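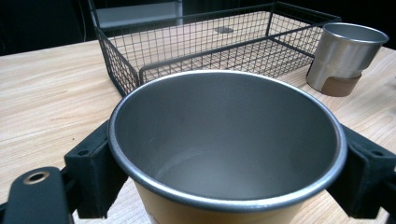
Print this article | E-mail this article

Si-eun Cho drinks her tea from steel, and after a morning in her kitchen I've come home wanting to do the same. She grew up with metal cups at every meal, and when she opened Ma, her little tea counter, she put them on every table. I love them! They're light, they stack, and you can drop one on the tiles and go on with your day. The big ones are my favourites, with a rolled rim that's lovely and smooth on the lip and grey walls inside, faintly brushed, that brighten near the bottom where the light pools. Add a sleeve in plain cardboard colour around the lower half and you've got a cup that looks good and won't scorch your fingers (single-walled steel gets fierce with fresh tea in it).

Cho has washed plenty of them. Her tally for January was 1,765 cups, all by hand, with a soft cloth and never the scourer. Tea stains get a spoonful of bicarb and hot water, left for 4 minutes, then a rinse and a proper dry so the colour of the metal stays even.

She poured me barley tea, then a smoky black, then cold plum with so much ice it rattled. The plum won. Steel goes frosty in seconds and the whole cup feels like winter in your hand, which in our neighbourhood in summer is worth the tram fare.

Comments (3)

Marg: My nan had these for camping. Still using two of them.

Teapot_Tim: Does bicarb work on old coffee marks too?

Jo: @Tim yes, but leave it overnight.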